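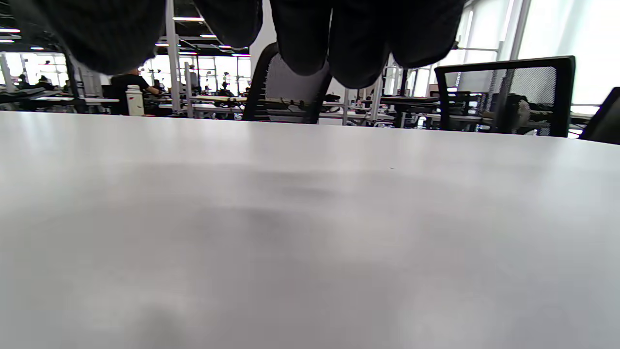 Charcoal knit hanging above the big white table, chairs behind.

Folding knits on a desk: who else does this?
Home > Clothes Care > Folding, Storing and Mending

tureck_knits
Posted 2018-01-08

Hello all! Long-time reader, and I finally have something to start a thread with. I've become completely converted to folding my knits on a great big office table and I want to hear whether anyone else has gone the same way.

Background: our flat has one table and it's the size of a tea tray. For years I folded jumpers on the bed, and every jumper I own came out slightly wonky, because the bed gives under your hands and the duvet drags at the wool. Then in September our lot moved into a shared office with these long white tables, flat and smooth as anything, and I started taking my clean knits in with me and doing them there once the day's work was out of the way. What a difference! You lower the thing down, it lands, you smooth it out and it stays where you put it. The sleeves lie straight. The hem lines up. I was grinning like a fool the first time.

My way of doing it, for what it's worth:

Pick it up with both hands, well in from the edges, so the weight is shared out.
Let it hang over the table for a second or two, then lower it so the bottom touches first and lay the rest down away from you.
Smooth from the middle outwards with flat hands. No tugging.
Sleeves in, sides in, then fold up from the bottom in thirds.

The charcoal one is my favourite and also the worst behaved. It's soft and a bit fuzzy and it wants to go wide the moment you stop watching it. On the bed it was hopeless.

So, who's a table folder? And what do you do about thick cuffs? Mine always make a lump in the middle of the pile.

Karla Montes
(Tureck is where I grew up, in case you wondered about the name)

evon_wool
Oh I love this! Table folder here, kitchen table, twenty-odd years. You're so right about the bed. I'd say the surface matters more than the method, and I've tried most of the methods.

For cuffs: don't fold the sleeves straight down on top of each other. Bring the first one across and down, then do the second one the same way but stop it a hand's width higher. The two lumps then sit side by side and the pile goes flat. Works on everything except my husband's fisherman's jumper, which has cuffs like drainpipes.

H_Figueroa
Nice table but I don't agree with hanging it up in the air first, sorry. Knits should never be held up by the shoulders or by one end, even for a couple of seconds. That's how they grow. I lay mine on the table in a heap and open it out from there. Takes longer and I've got jumpers from 41 winters of marriage that still fit the way they did. (One or two of them fit me rather less well, but I blame the cheese.)

Hermenegildo

tureck_knits
Forty-one winters, congratulations!! And point taken, although I do hold it well in from the edges, so it drapes down in two big soft folds with a gap between. There isn't much pulling on any one spot. Do you think it's still a problem like that?

evon_wool, trying the higher second sleeve tonight.

H_Figueroa
Less of a problem, I'll give you that. With a dry jumper you'll probably get away with it. Wet, never. A wet knit is heavy and it will stretch from wherever you're holding it, and then you've got two bumps for life.

Escobedo9
I've got to stick up for Karla here. I worked in a knitwear shop for four years and we picked everything up to fold it, all day long. I don't remember a single one going out of shape from it. What did for them was hangers. Customers would ask for one on a hanger so they could see it, and by the end of the week it had shoulders like a coat stand.

We folded on a counter with a board, mind. A4 clipboard, plain back. You lay the jumper face down, put the board in the middle just under the neck, fold both sides in over it, fold up, slide the board out. Every one comes out the same width and the shelf looks lovely. If you've got a whole long white table to play with you could line up half a dozen and go along the row. I'm quite jealous.

isauro.ibarra
Board folding is brilliant. I use an old chopping board (clean!) and it's changed my life, or at least my wardrobe.

Question for Karla though. Doesn't a shared table get grubby? I'd be nervous putting a pale jumper on a surface where people have had their lunch. Even in your photo there's one little dark speck over towards the right.

tureck_knits
Ha, eagle eyes! I wipe it down before I start. Damp cloth, then dry cloth, then I run my hand over it, because a crumb you can't see will happily get itself stuck in wool. The pale ones I do on a clean pillowcase laid on top. It slides about a bit on the smooth table but it's still miles better than the duvet.

Chopping board noted. I love that we've all got our own odd bit of kit!

evon_wool
Put a bit of that rubbery drawer liner under the pillowcase. Stays put beautifully.

heriberto_r
Can I be the grump? I think folding is overrated, full stop. I roll. Everything, knits included. Lay flat, sleeves in, roll from the hem to the neck, stand them up in a drawer. You can see the lot at once and you never have to lift a pile to get at the one on the bottom. And you need no table at all, I do it on my knee in front of the telly.

Heriberto Robles

H_Figueroa
On your knee. I need to sit down.

Escobedo9
Rolling's fine for thin knits! I do my summer ones like that. For chunky stuff I've always found it takes up more room and the outside of the roll goes bobbly where it rubs on the drawer. Do yours bobble, Heriberto?

heriberto_r
A bit. They bobble folded too. They're jumpers.

isauro.ibarra
He's got a point there.

On bobbles, I do mine while the jumper's laid out flat, before folding. Fabric comb, short light strokes, one direction, with your other hand holding the knit steady. That's where a big firm table is a joy, because you can spread the whole front out and work across it. Fuzzy dark knits show every bobble under a good light, so pick your spot.

tureck_knits
Yes to good light! There's plenty of it in the office, and dark grey really needs it. At home I've got one lamp and I once folded this same jumper inside out without noticing. Wore it like that to my sister's.

Another thing I like is the height. I can stand up straight to do it. On the bed I was bent double and my back complained all evening. And if the pile's a big one there's a chair to hand: I push one up to the table and do the small things sitting down, socks and hats and so on.

evon_wool
Height is a huge thing, I'm so glad somebody said it. My kitchen table is a touch low and I've been meaning to put blocks under the legs for ages.

Do your workmates mind? I can picture mine having plenty to say.

tureck_knits
Not a bit. They get on with their own work at their desks and I get on with my jumpers. One of them has started bringing in tea towels. Gerardo Maglaya asked me to show him the thirds and now he's better at it than I am, which I'm pretending to be pleased about.

trelidari
Hello, joining in because I've just spent the whole evening refolding my shelf after reading this! A few things from tonight:

The staggered sleeves work. Thank you evon_wool, my pile is so much flatter.

The board didn't work for me on a wide, drapey jumper. It kept slipping out of the neck before I'd got the second side over. Fine on the neat ones.

Thirds were better than halves for my shelf, but my shelf is shallow. If yours is deep I'd go for halves and save yourself a fold.

Also, does anyone fold with the front facing out or the back? I've always put the front on top so I can see the pattern, and my mum says that's how you get a crease across your chest.

Escobedo9
Front out in the shop, always, so people could see it. For wearing, the crease comes from pressure more than from which side's up. Keep your pile short. I wouldn't go above five chunky ones.

For the slipping, put the board a bit lower, so its top edge is under the thickest part of the collar, and hold it with your forearm while you bring the second side in. You look daft but it holds.

H_Figueroa
Your mum is right, trelidari. Back out.

heriberto_r
No chest crease with a roll. Just saying.

trelidari
Forearm trick works!! Thank you! Going with front out for now, Mum doesn't read this forum.

isauro.ibarra
This thread's had 328 views already, for jumpers. I do love this place.

Karla, what are you doing about moths? Cedar, lavender, nothing?

tureck_knits
Lavender bags on the shelf, and every jumper gets a shake and a proper look over both sides when it's laid out. I haven't had a hole this winter, fingers crossed. I'd love to hear about cedar, I've read that you have to sand it now and again to bring the smell back and I've never met anyone who's done it.

evon_wool
I've done it! Fine sandpaper, a couple of minutes each, do it outdoors. I'll start a new thread for moths so this one can stay about folding. Heriberto is welcome in both.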